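Six months with a used electric estate

When the lease on my diesel ran out in October, I bought a four-year-old Berge estate from a dealer in Stundach. It had two previous keepers and a full service book, and the battery check put it at 88 per cent of its original capacity. I'd wanted something nearer 95, but the price was right and the boot takes a dog crate.

The first surprise was the heater. On cold mornings the range figure on the dash drops before you've left the drive, and I now warm the cabin while the car is still plugged in. Ingvild Backlund, who runs the Piseck garage where I have it serviced, told me to use the seat heaters and leave the fan low. It helps a bit on the motorway and a lot in town. 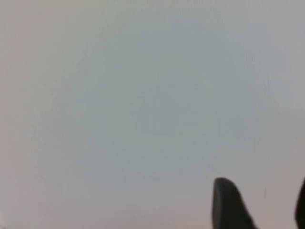
Tyres have been the biggest bill so far. The fronts were down to the limit by spring, and a matching pair came to more than I paid for a full set on the diesel. Estates like this are heavy, and they pull hard from a standstill. Ronja Midtbø at the tyre shop says she sees the same wear on most of them, and suggested swapping front to rear every 6,000 miles.

Long trips are fine if you plan them. We drove 1,077 miles over the holiday with a loaded roof box, stopping six times to charge. One stop was wasted, as both Clorkico chargers at the services were out of order and the next site was 20 minutes back the way we'd come. The roof box cost us roughly a fifth of the range.

The cabin has held up well. There's a rattle from the tailgate on rough roads, which Ingvild thinks is the latch, and the driver's window is slow to close. The wireless phone connection drops out at the same roundabout every evening.

I'm booked in next month for the latch and a brake fluid change.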